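Prundier Maeng

The Prundier Maeng is a robotic hand sold as a bench kit by Prundier, a small maker based in Trematberg. It has four fingers and a thumb, and is meant for colleges, repair workshops and the sort of patient hobbyist who already owns an arm to bolt it to. The kit went on sale in August and replaced the older Clarus, a three-fingered model that many owners still speak of very fondly.

Design

Prundier set out to make a hand that would look at home in an ordinary house, and a good deal of care has plainly gone into the outside of it. The shell is a smooth off-white plastic with a matt finish, and a raised, rounded panel sits over the knuckles. The fingers are made up of separate links, with thin bluish-purple lines across several of the joints - a touch that owners either love or wish they could paint over. The thumb is a much bulkier affair under its own rounded cover, and turns on a polished metallic joint at the base.

Much of the maker's own teaching material deals with household cloth, which is a tricky thing for any hand to manage, as it creases and slides about. The beginners' exercises start with table coverings and move on to napkins and tea towels.
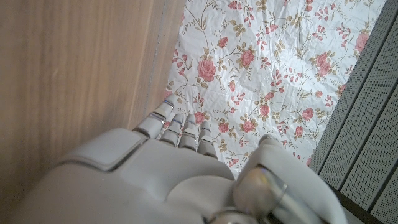
Kit and service

The box holds the hand, a wrist plate, a power lead and a printed guide of 100 pages, which is friendlier than most of its kind and well worth reading through with a cup of tea before anything is plugged in. The hand weighs 738 grams without the plate. Buyers may also take out a yearly care plan, under which worn finger links are swapped by post - the plan runs for 13 months, the first being free.

Reception

Owners have praised the quiet running and the clear guide. The commonest grumble concerns the wrist plate, which doesn't fit the one supplied with the Clarus, so that anyone moving up from the older hand has to drill new holes or buy an adaptor separately.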